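Call for participants: two-arm build, Stindley shared workshop

Kimaro is a two-arm tabletop build for handling cloth. We need two people to help with wiring, gripper tuning and test runs through August. Sessions run in the evening, 40 hours in total per person. Pay is $165 per session.
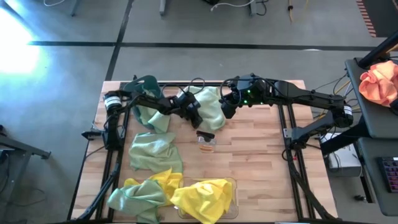
Photo: Erick Lema / Stindley

Both arms mount on a black aluminum extrusion frame running around a butcher-block table. Current work covers cloths, lying on the table or heaped in a clear plastic bin.

You should be able to crimp connectors, read a wiring diagram and keep a written log. Python is useful – not required. Minimum age is 18.

Apply in writing to Erick Lema at the Stindley front desk by 2/12/23. List any tools you own.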